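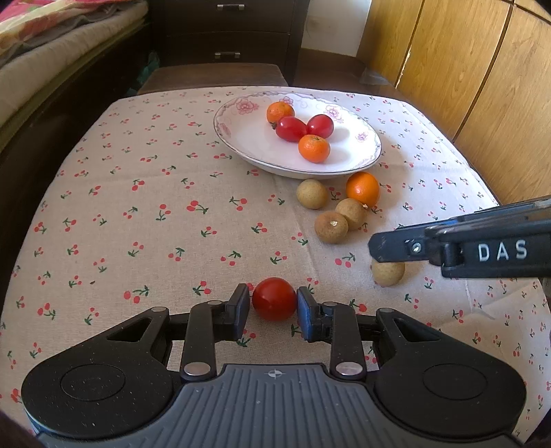

December 21, 2019
Winter tomato bench, back room

Lights came on at the usual time. Room was 20 C at the bench and cooler near the floor, so I moved the heat mat under the Rurkora tray and left the Amato plants where they were. Humidity was up to 80 percent first thing. Too high. Opened the vent and put the small fan back on the low setting, pointed at the wall so it doesn't blow straight on the flowers.

Pollination. Went along both rows with the old electric toothbrush, touching the stem behind each open truss for a couple of seconds. Amato sheds well, you can see the pollen come off under the lamp. Rurkora gives almost nothing. Kelly Tapley thinks the pollen is clumping in the damp, and that fits with the humidity reading. Will try again around midday from now on, when the room has dried out, and keep the early round for Amato only.

Feed. Mixed a fresh can of Condier at half strength. The last batch had gone cloudy and had a skin on it, so it went on the compost. The Telteck meter is reading high again in plain tap water. Cleaned the probe, rinsed it, same result. I don't trust the feed numbers from this week and have put a question mark beside them in the table. Need calibration solution before doing anything else with it.

Lamps. The replacement tubes are 4,000 K, same as the old ones. Hung them on the second link of the chain. The leaf curl at the top of the Amato row looks a little better than at the last check, but I changed the watering too, so I can't say which did it. One change per week from here on - Kelly's rule, and I keep breaking it.

Pests. A few whitefly on the yellow card by the door, none on the card at the far end. Wiped down the undersides of the lower leaves with soapy water. Took off the yellowing leaves below the first truss and bagged them. Scissors went into alcohol between plants.

Picking. First ripe Amato fruit of the winter. Skin is on the thick side, flavor good but not very sweet. Kelly wanted more acid. We agreed to leave the next truss a few days longer and taste again side by side with a shop tomato. Rurkora is still green all over, with one truss just starting to pale at the shoulders.
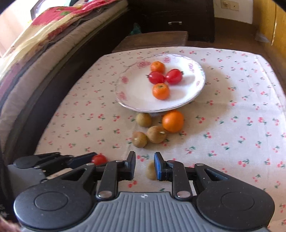

Cherry tomato on the cherry-print tablecloth.

No splits in the Amato fruit so far. Last winter we lost a good part of the crop to splitting after I let the pots dry out and then soaked them. Watering is now a small amount morning and evening, with the saucers emptied after. It takes more time, and I keep forgetting the evening round on weekends. Put a note on the door.

Seed. Saved seed from the best Amato fruit into a jar with a little water, lid loose, on the shelf over the radiator. Stir daily. Rinse when the gel comes away, then dry on a plate (paper towel sticks, don't use it). Label the jar properly this time.

To do:
Calibration solution for the Telteck
Retie the end Rurkora plant, string is cutting in
Check jar
4 more large pots for the February sowing
Ask Kelly if she still has the spare timer, ours is running slow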